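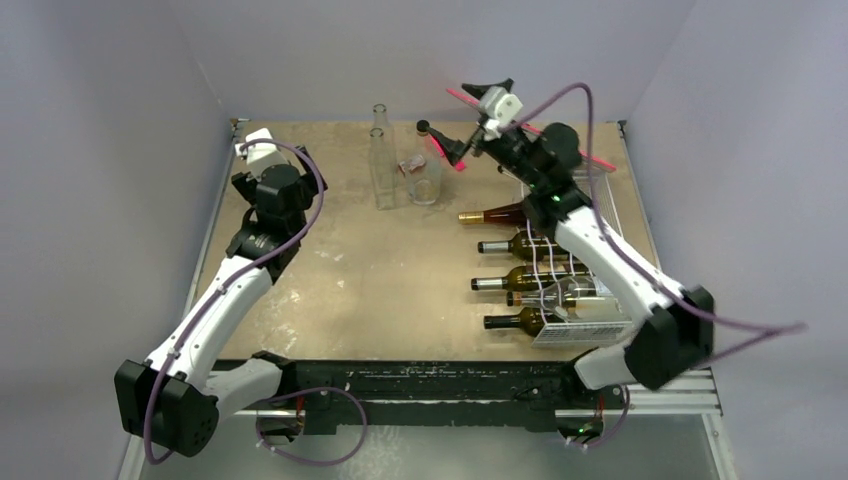
HOME & TABLE

A bottle which is empty is still taking the place of a full one. In my kitchen in Hidau I had 19 of them, and I kept them because the glass was clear and pretty. In April I decided to put them in order.

First I washed them and let them dry with the neck down. Then I sorted them by height, with the tall ones at the back. A wine rack is good for bottles with a long neck, but a square bottle does not always fit in it, so I looked also at baskets. The shop Kuvance sells wire ones, and two bottles can lie in a small basket without trouble if you put a cloth between them. 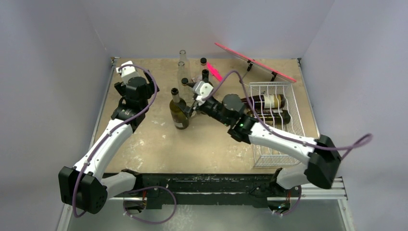

Bozkurt wrote to us that green glass should never be kept for oil near the stove, and that a basket is better on a low shelf, where a fall is short. I agree about the shelf. For the oil, I use green bottles since many years, in a cupboard with a door, and I fill them only to the shoulder.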